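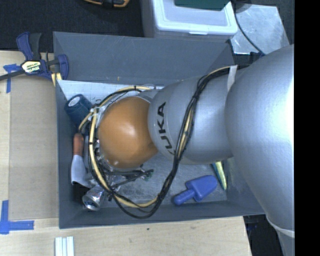 Item photo: mixed bin, tools and household bits, KUKA arm over it

Ticket: Stock list loses records after sync
Product: Koltirwood stock list, desktop and tablet
Sites affected: Gristthorpe (main), Lakport (tablet only)
Priority: Normal (raised by customer to High, changed back by support, raised again by customer)
Status: Open

Customer, 09:14
After every overnight sync the list at Gristthorpe comes back short. Last night it had 100 records when I locked up and 73 this morning. Lakport shows 73 as well, so I can't use one to correct the other. The photos are all still there, including the one at the top, but a good few of them no longer belong to anything. I have restarted the desktop. I have also restarted the tablet and the router, so please don't ask me to.

Support, 10:02
Thank you for contacting Koltirwood support. Missing records are usually caused by a filter being left on. Please open the list, choose View, then Clear all filters, and let us know the result.

Customer, 10:11
No filter was on. I cleared it anyway and got the same 73. The total at the bottom of the page is supposed to ignore filters according to your own help page, so I don't see how that could have been the answer.

Support, 11:30
Thank you for checking. Could you confirm which version you are using on each device? There is a known issue where an older tablet version overwrites newer records on the desktop.

Customer, 11:48
Both say version 28. I updated them in February when the banner told me the update would "improve sync reliability". I would say the trouble started after that, though I can't prove it as we weren't checking the total every day back then. We are now.

Support, 13:05
We recommend signing out on both devices, signing back in and running a full sync from the desktop. This rebuilds the local copy.

Customer, 13:20
Rebuilds it from what? If the copy on your server is the short one, then I am swapping the only machine with any chance of being right for one that is definitely wrong. I will do it once I have an export saved, and not before.

Customer, 14:02
Export saved to a memory stick. Signed out, signed in, full sync from the desktop. Still 73. The progress bar reached the end and said "All records up to date", in green.

I then restored last night's backup file, the one with all 100 in it, with the network cable pulled out. Everything came back. Plugged the cable in, pressed Sync, and it dropped to 73 again while I watched. So it is the sync, whatever else you have on your list.

Support, 15:16
Thank you, that is a helpful test. Would you be able to tell us whether the missing records have anything in common, such as category, location or supplier?

Customer, 15:55
I printed both lists and went down them with a ruler. Categories are all over the place. Locations too, some Gristthorpe, some Lakport. Every single missing one has Ngô in the supplier field. Nothing from any other supplier has gone.

My guess is the accent. I typed a test record with the supplier as "Ngo", no accent, and synced. It stayed. Typed another with "Ngô" and it went. I did that pair of tests 2 times with the same result.

Support, 16:20
This does look like a character problem. As a workaround, please rename the supplier to "Ngo" on all affected records. We will pass the details to our developers.

Customer, 16:37
That is not how the firm spells its name, and our orders are printed straight off this list. It also means editing the lot by hand, as the bulk edit tool only works on records that have been synced, and these ones can't be. I'll do it for the records we use most and keep the rest on the export for now.

Please leave the ticket open. The last one I raised was marked solved while I was still waiting for a reply. I would also like to know if the photos will join up with their records again once this is put right, or if I have to attach them all myself.

Support, 17:01
Ticket passed to development. Photo question added to the notes. Sync can be paused in the meantime under Settings, Account, Pause sync.

Customer, 17:09
Paused at Gristthorpe. There is no Account page under Settings on the Lakport tablet, so I have switched its wifi off.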